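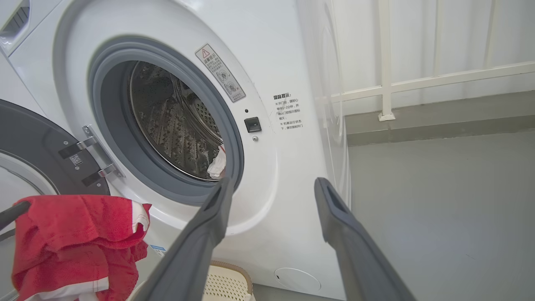
Madalena Antunes asks whether the demos have to be redone from zero if the wrist view changes, and the short reply is no, provided the fingers still show up in the same part of the view. The longer reply depends on what she changed, so her full post follows.

Teleop demos for unloading a front loader: policy stalls at the door seal

Posted by Madalena Antunes, 10/6/23

I am training a single arm with a parallel gripper to take small pieces of laundry out of a front-loading washer and drop them in a basket on the floor in front of it. I have 200 demos, all by remote control with a leader arm. One wrist view, one fixed view from the side. Control rate is 15 Hz.

The policy does well on cloth that lies in the drum. It fails when a piece hangs over the rubber gasket. The fingers come up to the lip, stop short, and stay there with small back-and-forth motion until the episode times out. Light cloth is worse than dark cloth, but both fail.

Things I have tried:
Longer training. No change.
Dropping the side view. Slightly worse.
Tilting the wrist mount so more of the gasket is in view. This was on a test copy only. I have not collected new demos with it.

Do I need to throw out the old set if I keep the new tilt? And is there a way to show the robot the seal part by hand, without the leader arm? The arm does have a free-drive mode.

Edvin Amundsen

Look at your own demos at the point where it stalls. I would bet the operator pauses there. With a leader arm you have no feel for contact, so people hover at the gasket, look at the screen, correct, look again, and then close. The policy learns the hover. At 15 Hz a two-second pause is 30 nearly identical frames with close to zero action, and a policy with no memory has no way to tell the first from the last. It picks the average, and the average is to stay put.

What worked for us on the Pronda rig, in this order:

Trim the pauses. Drop frames where the commanded motion is under a threshold and the gripper state does not change. Keep a few frames on each side of every gripper close, or you will cut out the grasp itself.

Predict chunks of actions instead of single steps. If you already do this, make the chunk longer than the typical pause.

Collect short demos that start at the seal. Do not record the whole approach again. Put the arm a hand's width out, cloth over the lip, record the grasp and the first part of the pull, stop. Vary which side of the opening the cloth hangs from. If nearly all of your pieces hang at the bottom, the policy will go to the bottom no matter what it sees.

One more thing on the pull. Have the operator lift the cloth clear of the lip before moving back toward the basket. If the pull goes straight out, the cloth drags on the rubber, and the fingers slip more often than you would guess from the video.

On the tilt: a change of a few degrees can often be covered with random crops and small rotations of the image in training. If the fingers moved to a different part of the picture, crops will not save you. Keep the old set for the drum, add new demos with the new mount, and weight the new ones up. Then lock the mount. Ours had worked loose over a week in April and we blamed the learning rate.

Florêncio Sequeira

just use more data. 200 is nothing for cloth

Anqi Shao

More data of the same kind will give her more of the same pause, so I would do what Edvin says first.

On the free-drive part, since he skipped it. Yes, you can teach the seal by hand, with limits. You feel the gasket through the arm, so the approach is smoother and you close at the right depth. The problems are:

1. Your hands and forearm are in the side view and sometimes in the wrist view. The policy will never see them at run time. Either mask them or record the path by hand, then play it back with nobody in view and record the images during playback. Playback with cloth is hit or miss because the cloth has to be put back close to where it was. I got 7 usable ones in an afternoon.

2. Free-drive records where the arm went, and there is no command to go with it. If your policy outputs target positions, use the measured position a step or two ahead as the target. Your leader arm data has the leader's position as the target, which runs past the real one during contact. That offset is what produces the squeeze. Mix the two kinds without care and the grip force on the gasket gets weak.

3. The gripper itself. You need a button or a foot pedal for open and close, because you can't steer the arm with both hands and press a key.

I would use free-drive only to learn what the right path feels like, then go back to the leader arm and repeat it. It sounds like a waste but my own leader demos got shorter after one session. If your leader arm has motors, you can also send some of the follower's joint load back to it. We did this with the Vetel arms. Set the gain low to begin with — too high and the leader shakes at contact.

Also check the door. If it can swing between episodes it moves in the wrist view, and it can catch the forearm on the way out. We put a stop on the hinge side for collection, and let it vary only after the grasp was reliable.

Madalena Antunes

Thanks. Edvin was right about the hover. I plotted the leader speed and there is a flat spot before nearly every close at the seal, some of them over three seconds. The drum grasps hardly have it. I have trimmed those and retrained with the old mount. It now closes on the cloth at the lip in most trials, but it drags on the pull as he described. The short demos are next, with the new tilt. I will leave free-drive for later, as I don't have a pedal.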